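Section 6. Setting Up the Practice Counter in the Simulator

This section covers loading the kitchen counter, placing the first object, and checking the wrist view before you run the Tistau two-arm kit on a real bench. Finish Section 5 (joint limits) first. The files are in the Dadimer folder you unpacked in Section 2.

6.1 Load the counter

1. Start the simulator and wait for the status line to read READY.
2. Open the file counter_b. The older file, counter_a, has no back ledge and should not be used with this version.
3. Set the physics rate to 600 steps per second. Lower rates let light objects sink into the counter.
4. Press Home. Both arms move to their start pose.

CAUTION: If you have the real arms plugged in at the same time, switch the Aliyu power box off before you press Home. The Home command goes to every arm on the bus.

6.2 Place the can

1. In the object list, choose "can, lying" and click the counter in front of the left arm.
2. Turn the can until the lid points away from the fingers. A grip across the body is easier to learn than one across the rim.
3. Switch to the left wrist view.
4. Jog the arm down in small moves until a fingertip shows at the bottom of the view and there is open counter between it and the can.

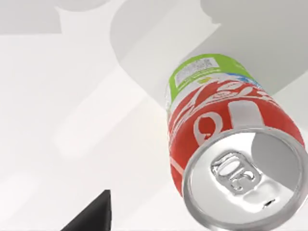

5. Save this pose as "approach". You will call it from the script in Section 7.
6. Close the fingers at the lowest force setting and raise the arm straight up. If the can rolls, open the fingers, go back to "approach", and lower the grip height by 10 mm.

Note: The default can weight is that of a full can. If you plan to practice with empties in the shop, change the weight before you save anything. Grip force values do not carry over from one to the other.

6.3 Check the bowl and the overhead light

The bowl is the drop target for Section 7. It stands at the back of the counter between the two appliances, and it can be moved like any other object. The appliances are fixed.

1. Remove the can from the object list.
2. Switch to the counter view.
3. Leave shadows turned on. Arm shadows will fall across the counter, and a vision script that has only been run with shadows off will tend to pick them up as objects later.
4. Raise both arms until the bowl is in clear view, then save the pose as "clear".

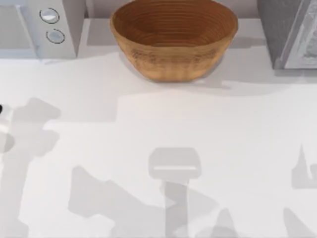 Can I use my own bowl model in place of the one supplied?
Any closed mesh will load, as long as it is under 2,000 faces. Set the origin at the center of the base, or the bowl will load partly inside the counter. The supplied Sustwood bowl has 1,349 faces if you want something to compare against.

6.4 Save and back up

1. Save the layout under a new name. Do not overwrite counter_b.
2. Copy the layout and the two saved poses to a second drive.
3. Write the grip force and grip height in the log sheet at the back of this manual.

Note: Poses are stored with the layout. If you rename the layout outside the simulator, the poses will not load. Rename it from the File menu.

Corrections to this section go to Chidubem Omoregie at the shop desk. The next revision is due in July.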